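Roboterarm in der Gemeinschaftswerkstatt: Tipps für den Arbeitsplatz

Wer sich einen kleinen Greifarm in die Werkstatt holt, hat vorher meistens Videos gesehen. Im Video sortiert das Ding Schrauben, faltet Handtücher und gießt Tee ein. Bei uns in Oltmont hat es einen ganzen Abend lang eine Holzplatte verschoben. Ich bleibe skeptisch, ob so ein Arm im Hobbykeller je Arbeit spart, aber wenn man schon einen baut, dann bitte mit einem ordentlichen Untergrund.

Tisch
Lochblech ist lauter als eine Holzplatte und im Winter eiskalt an den Unterarmen, trotzdem würde ich nichts anderes mehr nehmen. Man kann überall verschrauben und muss sich nicht am ersten Tag auf eine Position festlegen. Schraubzwingen halten auch, aber nur bis jemand dagegenläuft.

Platte
Die Arbeitsfläche selbst darf ruhig aus Holz sein. Helles Holz verzeiht viel, Teile rutschen darauf weniger als auf blankem Blech, und wenn der Greifer zu tief fährt, gibt es eine Delle statt einer verbogenen Stange. Nicht lackieren! Glänzender Lack spiegelt die Lampe, und dann sucht man zwei Stunden lang einen Fehler im Programm.

Übungsteile
Bauklötze. Kein teures Set, keine Spezialwürfel mit aufgedruckten Mustern. Driss El Fassi wollte unbedingt mit Besteck anfangen und hat nach 200 Versuchen mit einer Gabel aufgegeben. Zylinder und Würfel zuerst, Herz und Stern später – an den runden und spitzen Kanten sieht man schnell, was der Greifer wirklich kann. Jede Farbe in zwei Formen reicht völlig. Wer nur nach Farbe sortieren lässt, belügt sich ohnehin selbst.

Am Anfang die Teile mit Abstand hinstellen. Später dürfen sie enger stehen, dann wird es interessant und meistens auch ärgerlich. 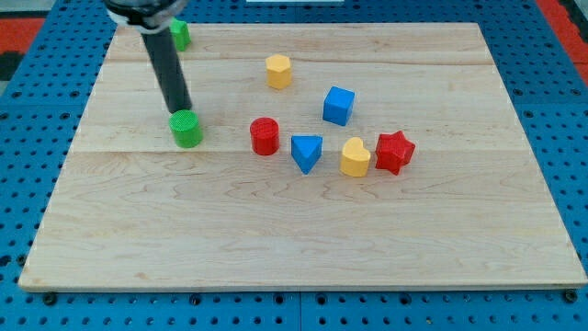
Acht Klötze auf der Holzplatte, der Arm über dem grünen Zylinder.

Höhe einstellen
Immer von oben herantasten, in kleinen Schritten, mit der Hand am Notaus. Ein Blatt Papier zwischen Fingerspitze und Klotz taugt als Lehre: Lässt es sich gerade noch ziehen, passt die Höhe. Die Automatik aus dem Baukasten von Wulus kann das angeblich allein. Unsere konnte es im Oktober nicht und kann es bis heute nicht zuverlässig.

Aufräumen
Klötze nach Gebrauch in eine Kiste mit Deckel, sonst liegen sie irgendwann unter der Bandsäge. Späne vor dem Einschalten vom Tisch saugen und die Löcher im Blech nicht vergessen. Die Grundstellung des Arms schreiben wir mit Bleistift auf einen Zettel neben dem Schalter. Das Programm merkt sie sich zwar auch, aber dem traue ich nach dem letzten Update nicht mehr.

Stand: 22.06.2023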